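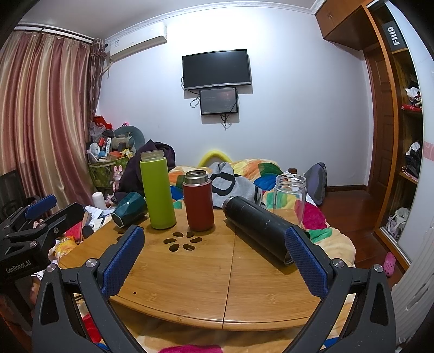
Containers on a folding table in a bedroom, two of them lying down, with the blue-padded grippers at the near edge.

Stanisława Ostrowski apologizes twice for the tea before she has even poured it, and then forgets to pour it for most of an hour, so caught up is she in telling me about lids. Lids, and cups that have been knocked over, and what it is about a glass jar that can ruin a perfectly good morning. She has run the home collection program at Oltent for a little over a year now, and I had come to the office on Paiva Street expecting (I admit it) a lot of talk about software. We got to the software in the end, but only after the lids.

Her job, in the plainest words I can find, is to gather examples. The learning system her colleagues are building is meant to handle ordinary household things, and it learns by being shown those things being handled, over and over, by people holding a pair of grippers in their own homes. Each short recording is an episode. When we met, the program had 3450 of them that had passed review, from 70 homes.

"People hear that and they say, oh, so many!" she told me. "And I say, well, come back when we have done the cups properly."

The cups belong to the part of the work they call Karkska, a name she could not explain and which I gather came from a whiteboard. Karkska covers drinking and pouring vessels: bottles, mugs, jars, thermoses, anything a person in a kitchen or at a bedside might reach for. A collector clears a small table, puts out a handful of vessels from the cupboard, stands some up and lays some down, and then works through a list. Pick up the one that has fallen. Stand it on its base. Move the tall one to the left of the short one. Put everything back in a different order and start again.

I asked whether it mattered whose cups they were, and she lit up.

"Oh, it matters so much. In the first months we mailed out kits, you know, the same cups to everybody, very nice cups, I chose them myself. Everyone's recordings were beautiful and the system got very good at my cups. Then Bartosz brought in his old thermos from home, all scratched, and it had no idea. It went for it like you would go for a mug. So now we say please, use your own, and the more scuffed the better."

Bartosz Dudek, whose thermos it was, sits two desks over and handles review. He watches the episodes as they come in and decides which ones stay, and he told me (leaning back in his chair and clearly having been asked this before) that the failures he throws out are seldom the ones people expect. A dropped bottle is fine with him, as long as the collector goes on and picks it up again. What he can't use is hesitation of a certain kind, where somebody hovers over the table for several seconds making up their mind.

"If you stop to think, the system learns that stopping is part of the task," he said. "I would sooner have you fumble. Fumble and fix it, that's a lovely episode, I'd take a hundred of those."

Then there is the matter of the rooms. Stanisława is firm on this point, and it was the thing I kept turning over on the train home. Collectors are asked to tidy the table and leave everything else alone. The bed can stay as it was slept in, the wardrobe can stay open, the quilt can be as loud as you like. Early on a few people cleaned the whole room before recording, out of perfectly natural pride, and she had to write to each of them very gently.

"I understand it, I would do the same! My mother would have painted the walls," she said. "But a robot in a house will be looking at a bottle with a whole life going on behind it. Bags and pillows and a television and somebody's clothes. A clear glass jar in front of patterned bedding, for instance, you try to find the edges of that. I have trouble with it myself and I've had eyes for fifty-one years."

Glass, she went on, accounts for more of the repeat work than anything else. The rim is there and then it isn't, and the color of whatever is behind comes straight through. Her answer has been to ask for more of it. Of the next 600 episodes on the schedule, she wants at least one clear vessel on the table in every single one, preferably at the back where it is awkward to get to.

The collectors come to the program in all sorts of ways. Sreekumar Iyer used to repair sewing machines and now records in the evenings; he was in the office that afternoon to swap a worn pad on one of his grippers, and he let me try the pair for myself. They are lighter than I had imagined. You squeeze and the two arms close toward each other, each with its textured pad, and for a moment you feel very capable, and then you try to pick up a cup that is lying on its side and you discover you have been relying on your wrist for your entire life.

"Everybody goes for the middle," Sreekumar told me kindly, while I chased the cup across the desk. "Go nearer the rim and tip it. And keep your elbow down, you look like you're carving a turkey."

He does 2 sessions an evening and no more. After that, he says, his hands get clever in a way that isn't useful, and he starts doing everything the same quick way. Bartosz can spot it in the recordings, apparently, down to the minute. Sreekumar's own trick is to have his daughter set the table for him while he is out of the room, so that he comes back to an arrangement he didn't choose. Stanisława liked this so well that it went into the instructions in June, and almost every household with more than one person in it now works that way.

I asked her what she would say to a reader who was thinking of signing up, and she considered this for a while, and finally noticed the teapot.

"I would say don't buy anything," she said, pouring. "And don't worry if your table is small, or if it folds, or has holes in it or a seam down the middle. All of that is good for us. Just don't put the bottles in a row like soldiers. People always want to put them in a row, and then I have to write another gentle letter."

The tea was stone cold by then, and we drank it anyway. When I left she was back at the cupboard under the window, hunting for a jar that Bartosz swore he had returned.

Interview conducted at the Oltent office, 14 December 2019.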